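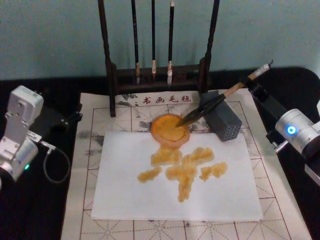
2 min read

Brush calligraphy has found a big new crowd in town, and the Ornis Library could hardly be happier about it. The summer brush-writing show opened on June 8, 2018, and 286 people came through the doors on opening day – a terrific turnout for a room that usually hosts tax help and chess.

The show fills the whole second floor with 400 sheets of paper, picked from 1144 sent in by schools, evening classes and people who simply practice at the kitchen table. Some sheets carry a single large character. Others hold whole poems in writing so small you'll want to lean in close. 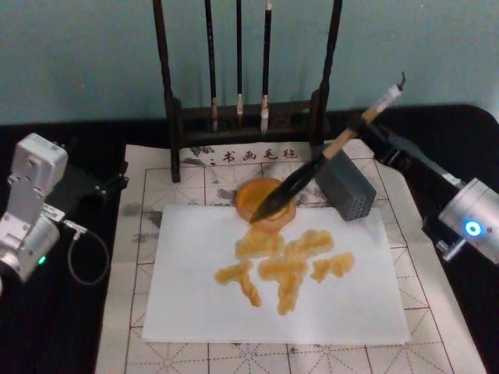 Kamarul Saragih said he had expected to stay ten minutes and was still reading the walls at lunchtime. His favorites were the beginners' sheets, he added, where you can feel the writer slowing down before a hard stroke.

There is plenty to try as well. Drop-in tables are open every afternoon, with paper and ink supplied, and the Trullov Street bookshop has lent a wonderful stack of copybooks for anyone who wants a model to follow. Children are welcome, old shirts are a good idea!
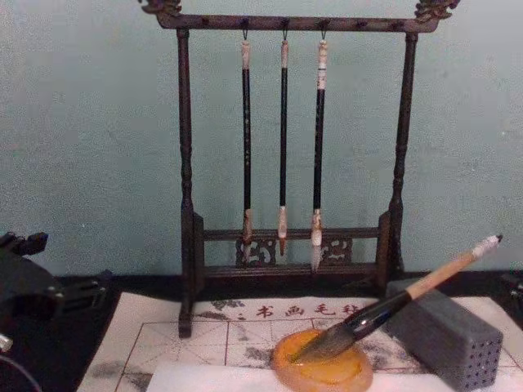
Brushes on the rack, tips down.

The evening talks look just as good. The first covers how to choose paper, from cheap practice rolls to the good stuff, and the second looks at seal carving, with time at the end to ask questions. Seats are free but go quickly, so sign up at the front desk or by phone.

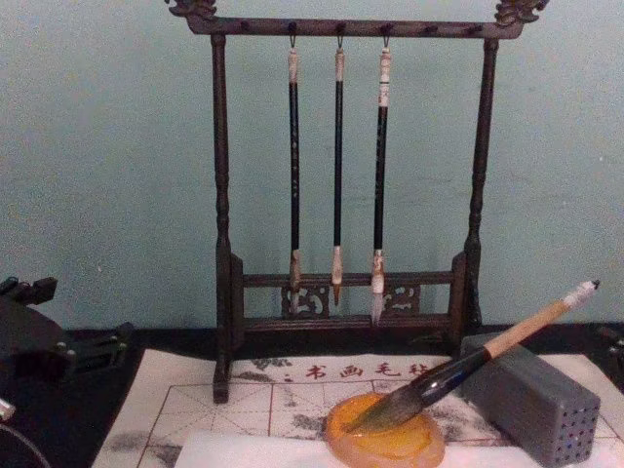
Both talks start at 7 p.m. in the Dal Bello Room, up the stairs and to the left. The show itself runs through the end of June, and sheets can be picked up from the front desk once it closes.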